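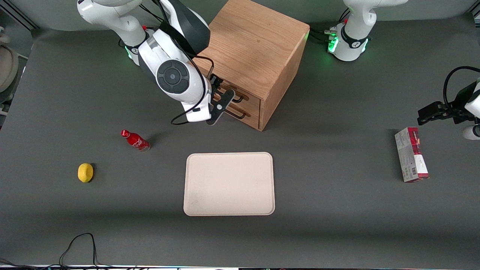
Photo: Samina Warraich, Dreledberg bench 2

From: Tariq Jadoon
To: bench-users
Date: 2025-01-07
Subject: Re: [bench-users] right arm stops short at the drawers

Samina Warraich wrote:
> Right arm is faulting on the drawer task again. It gets to the
> handles fine, then throws a joint limit warning on the wrist when
> it starts to pull. The lower drawer is worse than the upper. Left
> arm has no faults. I re-homed both and it came back after 50
> cycles. Is this the cable or the cabinet position? I don't want to
> move the cabinet if I don't have to.

I think it's the cable. Leave the cabinet where it is for now.

The black cable on the right forearm runs down past the gripper and curls back. We had the same complaint in October on the Vullero cell, and there the loop was pulling on the wrist whenever the arm went low. Lower drawer being worse fits with that.

What I would do, in this order:

Stop the arm and cut power at the controller, not just the pendant. Support the forearm before the brakes are released.

Undo the clip nearest the gripper and turn the wrist by hand through its full range. If the cable goes tight anywhere, feed slack down from the upper arm. Don't take it from the gripper end, the connector there won't stand it.

Refit the clip 60 mm further up the forearm. Check that the loop can't catch a drawer handle when the fingers close on it.

Power up, re-home the right arm only, and run the upper drawer at low speed. Then the lower.

If it still faults, send me the log and we'll look at the cabinet. The Jatoi script has the handle position saved at 570 mm from the base, and that was measured before the cabinet was last taken off for cleaning.

Please also get the loose cable along the front of the table tied back. The bottle, lemon, tray and box can stay out, they don't matter for this test.

I have one spare cable in the Ciravlow cupboard, top shelf. Sign it out if you use it.

Tariq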